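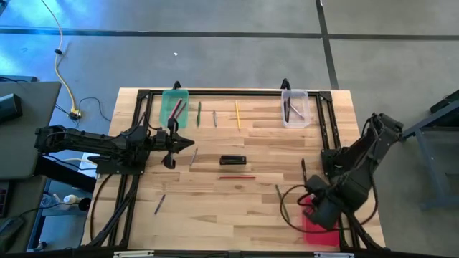
The two arms at the students' sorting table, with pens and pencils set out between the bins.

Dear Ms. Moriarty,

Thank you again for the Tovesance grant, which has kept our robotics club very happily busy since December! We have spent $775 so far, mostly on cables and bins, and Khadija Hegazy has the receipts if you would like them. 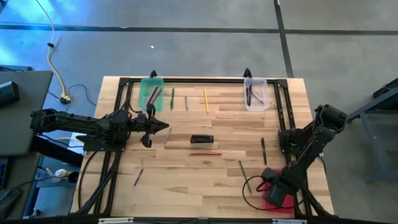
The students have logged 321 practice runs, and pencils still give them more trouble than pens - the short ones especially. Ermira Petek will send the spring budget next month.

Warmly,
Consuelo Ayala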